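From: Groreseck Allotments list
Date: 14 January 2019
Subject: Re: Bruvside seed swap and the heritage tomatoes

> I have 50 packets left over from Busura and would love to see them all go to
> people on this list. The seed is from September, saved from open plants, and
> Hodoroagă is by far the best tomato I have ever put in a burger or a salad.
> It shrugs off blight and needs no feeding. Why would anyone still grow
> the shop hybrids?

I can think of one or two reasons.

I've been on this list long enough to have read that a certain tomato "shrugs off blight" more times than I care to remember. Each time it was a different tomato. Each time the plants went brown with everything else at Bruvside as soon as we had a warm wet week. I'd like to know how many plants this is based on, over how many summers, and whether they were under glass. If it was one dry summer in a greenhouse, then we have learned very little about blight.

The same goes for "no feeding". In what soil? The top plots at Groreseck have had muck on them for years and would grow a broom handle. Mine is clay with bricks in it.

As for burgers and salads, I do at least agree that's where most of our tomatoes end up.

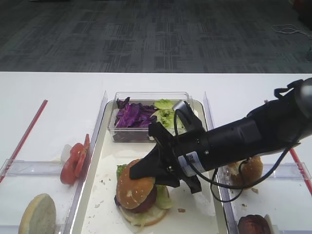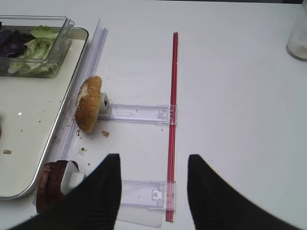 Is seed saved from open plants likely to come true?

Mostly, as tomatoes largely pollinate themselves, but bees do cross them now and then, and the big-flowered old sorts are worse for it. If several kinds were grown side by side at Busura, expect the odd stranger.

I'm not against the swap. I'll take 3 packets and grow them outdoors in the same bed as my usual hybrid, same day, same water, no feed for either. I'd be happier if a few others did likewise and wrote down the date they first saw brown on the leaves, instead of telling us in the autumn that it "did really well".

One more thing. Could whoever packs them please write the year on the packet? Last time I came home with four envelopes marked "tom, red" and one marked nothing at all, which came up as a squash.

Plot 64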